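I will defend the small present to anyone who will listen. I mean the two-dollar kind, the coffee you carry across town to a friend who started a new job, the pastry that shows up on a neighbor's step in October with no card on it. I love these things far more than birthdays, and I think we should all be giving more of them!

Big gifts come with a calendar. You know when they're due, you know what they cost (so does the person opening them), and everyone has had a few weeks to get nervous. A small gift arrives at 3 in the afternoon and asks for nothing. When I lived over the Tornari bakery, the people downstairs used to send up the ends of the almond loaf, wrapped in whatever was lying around. I still think about that almond loaf.

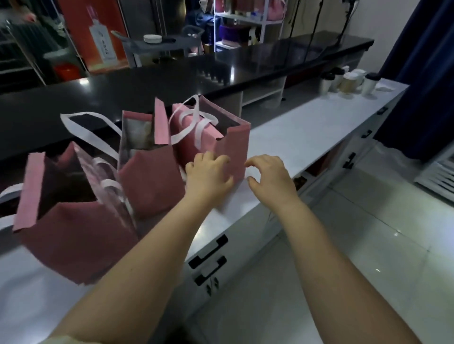

Wrapping is where my friends and I part ways. Some of them say that a small thing should be handed over bare, and that dressing it up makes it fussy. I say dress it up! Three pink bags in a row on a white counter make me happy before I know what's going in them, and a ribbon handle does half the work of a speech. The bag can be used again next month — mine have been around my family so many times that the corners have gone soft.

There is also the matter of size. People hear "gift bag" and think of candles, or those soaps shaped like shells that sit in a guest bathroom for 359 years. I would like to see the whole idea loosened up. Soup travels. So do plums.

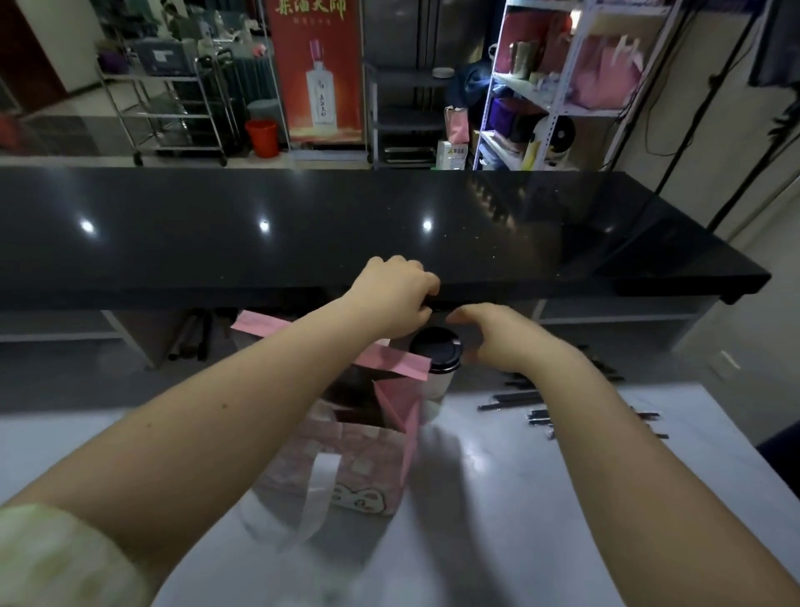
My favorite small present is a hot drink, bought by someone who remembered how you take it. It's gone in 20 minutes and you never have to find a shelf for it. Put the cup with a pink bag that has a cartoon on it and you've turned an ordinary errand into a little party, patterned paper and all. I'd take that over a gift card any day of my life.

The usual complaint is that this adds up, and sure, it can. I once worked out that I had spent 3,049 dollars over the years at Wimine, the cafe by my old office, and a good share of it was for other people.

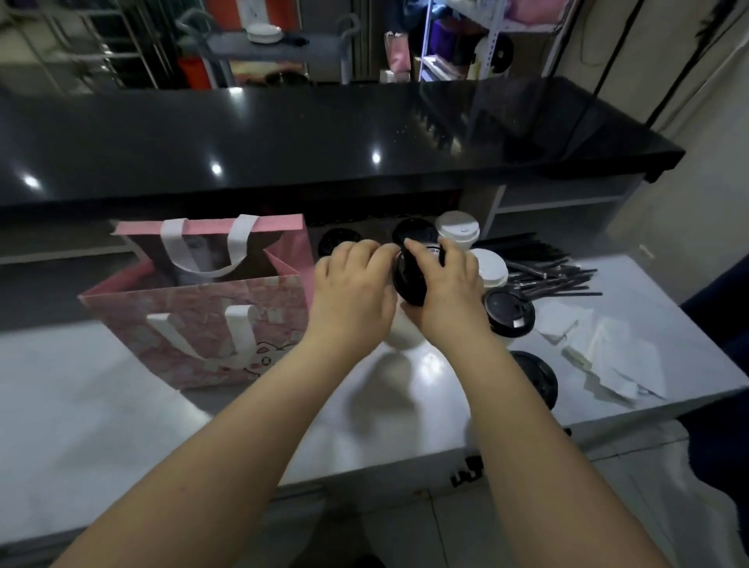

I don't regret a dollar. Some of those drinks went to people I barely knew, and a couple of them are now people I call when my car won't start. So pick somebody this week, somebody who isn't expecting it, and bring them something small. Ask how they take their coffee first, and write it down.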